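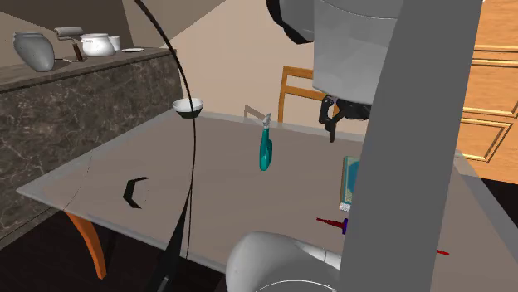 The kitchen table setup in the simulator, with the gripper over the tabletop between the spray bottle and the box.

Tips for sharing a work kitchen with a table-clearing arm

We've had the arm at the Drombridge staff kitchen since April and I'm still excited about it! It clears between lunch sittings, which used to eat the first part of everybody's afternoon. We feed up to 200 people a day, and the jobs have shifted around more than I expected. A few things that have helped:

Try your table in simulation first. Estíbaliz Barrios builds ours, and she'll move a bowl or a bottle for you in a minute or two. Changing the real table layout took us a whole morning the first time.

Keep tall things away from the near edge. Spray bottles and upright cartons are fine toward the middle, where the fingers can come straight down on them.

Give every object a home and tell the evening crew where it is. Masking tape works. So does a paint pen, though it wears off if you scrub.

Don't stack small bowls. One at a time, rim up, a hand's width apart.

Leave chairs pushed in before you press start.

Wipe down after the arm has parked – never during. Same cloth, same cleaner as before, just later in the hour.

Write down misses. Nelu Pop used to bus tables and now he reads the miss log every afternoon and decides what gets changed. He's great at it, he knows that table better than any of us. We're at 279 entries and a lot of them are saucers (flat ones are hard!).

Swap roles weekly. We went a month with the same two people on the log and the rest forgot how to restart the thing.

Ask for the training hours in writing. Ours were folded into the normal shift, and that made a real difference to who signed up. Guma in the next building did theirs after hours and got two takers.

Next up is the cup rack. If you've got a good way of labeling mugs, please send it over.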